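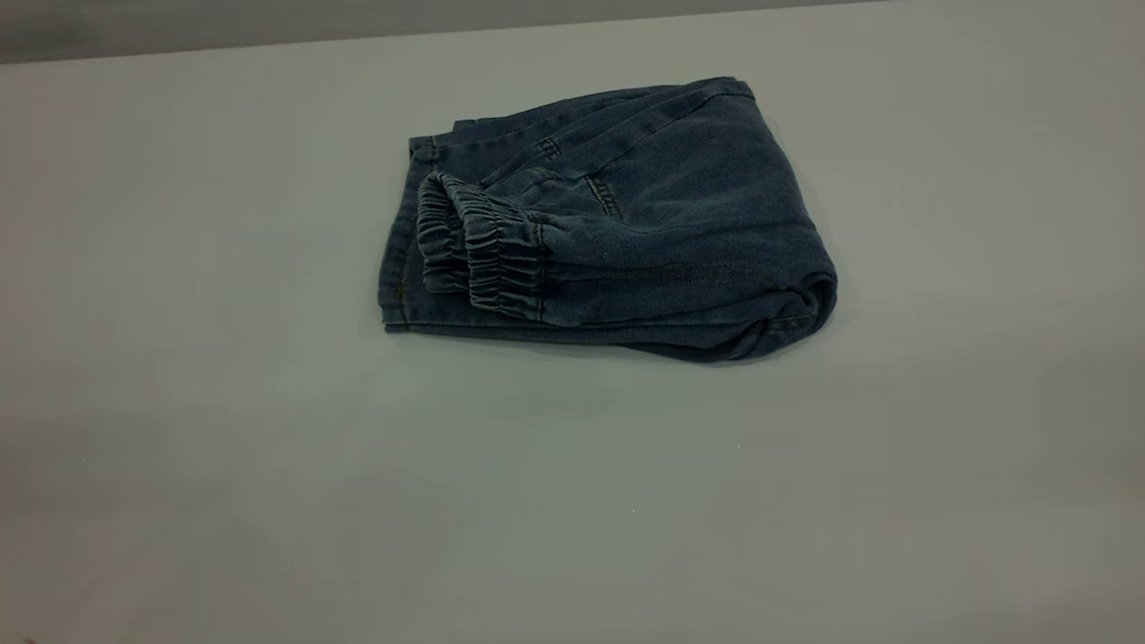
Prerkum Clothes Exchange
Minutes of the sorting group, held in the back room on 5 Apr 2021

Present: Octavio Valdebenito (chair), Rungnapa Srithong (minutes), Hollel branch (one person, who left before the biscuits), Kuta branch (two people, one of whom stayed for them).
Apologies: Cordeiro branch, who sent a note saying they had read the last minutes and had nothing to add to them, ever.

1. Minutes of the February meeting
Agreed, with one correction. Under item 4, "the denim is to be rolled" should read "the denim is not to be rolled". Kuta asked that it be recorded that they had spent the time since rolling the denim. Recorded.

2. Denim
Stock stands at 219 pieces, all of it needing to be folded and shelved before the doors open again. Octavio reminded the meeting that the shelf is as deep as it is and that he is not a joiner.

The standing method for trousers was read out:
Lay flat, legs together.
Smooth from the waist down.
Double the legs back over the body.
Square up the bundle and put it on the shelf with the waistband to the rear.

Hollel asked whether this applied to trousers with elastic at the ankle. There was a silence. The blue joggers have gathered cuffs, and gathered cuffs do not lie down for anybody. Fold them in and there is a lump in the middle of the bundle; leave them out and they sit side by side at the end like a pair of small concertinas. Rungnapa prefers them out. Octavio prefers them in. Kuta would prefer them rolled, and was referred to item 1.

Agreed: cuffs out, one slightly overlapping the other, both at the same end. To be looked at again if the stacks lean.

3. Shorts
The chair had hoped to take this item quickly.

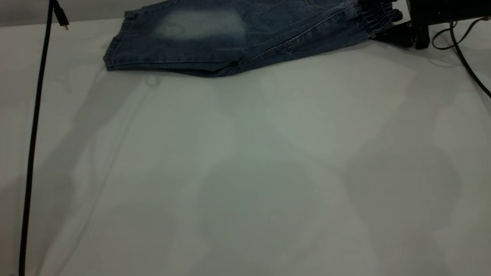

Shorts with an elastic waist have the same trouble as the joggers, only at the top. The hem end makes a good straight edge and the waist end bunches up into ridges, so a stack of them slopes. Hollel's suggestion was to turn every second pair round, hem over waist. This was thought so sensible that it was discussed for a further 26 minutes.

Agreed: alternate the ends. Smooth out the bulge in the middle before stacking, or as much of it as will go.

There was then the matter of faded patches. Kuta have been putting aside anything with a large pale area on it as damaged. Rungnapa pointed out that people pay extra for that. Octavio, who had put aside a few himself, said it was a grey area. The minutes secretary declined to record whether this was meant as a joke.

Agreed: a pale patch is a finish unless it has a hole in it. Patches to be folded outwards so that whoever takes the shorts home knows what they are getting. Kuta to go back through their damaged box and return the contents to the shelf with an apology.

4. The folding table
White top to be wiped down before each session with the damp cloth, and the damp cloth to be wrung out afterwards and hung up. It was found last time inside a pair of dungarees.

The light was raised again. Anyone leaning over the table throws a shadow on whatever they are folding, and dark blue under a dim light is hard enough to match as it is. Octavio will ask for a brighter bulb. He was thanked for this in February as well.

5. Labels
Size labels to go on the outside of the bundle, at the folded edge. Hollel have run out and have been using masking tape with the size written on in biro. Cordeiro have sent 5 rolls of proper labels with their note, which softened the general feeling towards the note.

6. Any other business
Kuta asked if rolling might be permitted for tights. Agreed without a vote, to general relief.

The kettle takes longer than it did. Noted.

Actions
Octavio: bulb; ask again about the shelf.
Rungnapa: write out the method for cuffs and elastic waists and pin it up over the old one, covering the word "rolled" completely.
Kuta: damaged box; 2 missing pegs.
Hollel: return the good scissors.

Next meeting to be arranged once the denim is on the shelf. Cordeiro to be told it is sooner than they think.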